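December, 16:45. Bench 2, tidying trials

Jana wants to know if the Nekix can put the shopping away yet. Define away, I said, and got the look. Today's version of away is fruit into a wicker basket, a chore my nephew does for a biscuit.

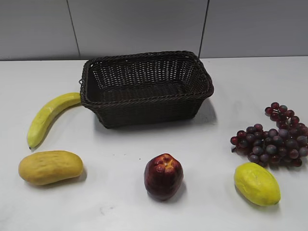 Fruit, start layout

Basket at the back by the wall, empty, banana touching or nearly touching its near left corner. Grapes out on the right. Plenty of bare table between things, so no excuses about clutter.

Limit is 60 seconds a piece. Itzel thinks the apple will go first. My money is on the grapes being last, if at all: the planner wants one solid lump and has never met a bunch of anything.

To do: ask Nicanor for the old grip settings. Wipe the smudge near the front.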